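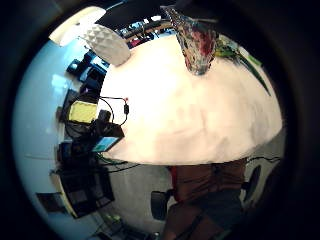
What takes hand marks off the white table without dulling the top?

Warm water with a few drops of dish soap on a folded cotton cloth, then a second cloth with plain water, then a dry one. Alcohol only on what is left after that.

28 February 2024
Table top and artificial flowers, continued from the August pages.

Mixed 700 ml of water with the soap in the gray jug. Wiped a test strip near the rim first, straight strokes, cloth turned after each pass. Left it seven minutes and checked from a low angle with the ceiling light on. No change in gloss compared with the strip next to it. Went on to the rest of the test area.

Marks fall into two types. Skin grease lifts on the first pass. The tan rub marks near where the flowers get laid down take longer and come partly from the dye in the green pieces, I think. Kenji Yazzie thinks it is floor dust picked up by the petals. Not settled. To check: rub a dark green piece on white paper, dry, then again on damp paper, and keep both sheets in the back of this book.
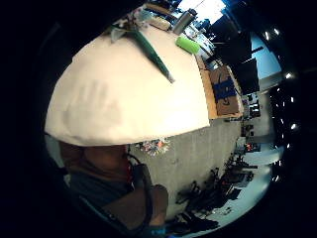

The 70 percent alcohol was tried on one tan mark only. It faded but left a faint ring, visible from the side and not from above. Wiped again with plain water and the ring was weaker. Would not use it on a larger area until the ring is understood. Latifa El-Sayed used the Morsy cream on the Vutport table and reports no ring, but that top has a different finish and I would not carry the result over.

Flowers: petals hold dust in the folds. A soft brush, dry, working outward from the center, gets most of it. Do not wet the brown filaments, they clump and dry in the clumped shape. Long stems can go on the table at an angle so the heads don't press on each other. Dark green pieces get a dry brush only until the paper test is done. They have been going straight on the white top, and that should stop for now. Put a sheet of brown paper under them.

Wondimu Bogale asked whether the smaller things at the back of the table should be moved before wiping. Yes, all of it, to the shelves, and back after the top is dry. Going around them leaves edges that show later. Cables get lifted clear, same rule.

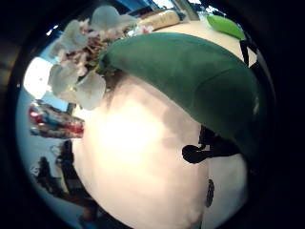
Artificial flowers and dark green piece on the white surface, tan smudging at upper left.

Open items
Paper rub test on green, dry and damp. Me.
Ask Abdelilah Benjelloun for the finish data on the top. He had the Sutamier sheet, possibly in the Amton folder.
More cotton cloths. We are down to 2 clean ones.
Repeat the alcohol spot with a shorter contact time, on the underside if the finish is the same there.

Younes Ghoneim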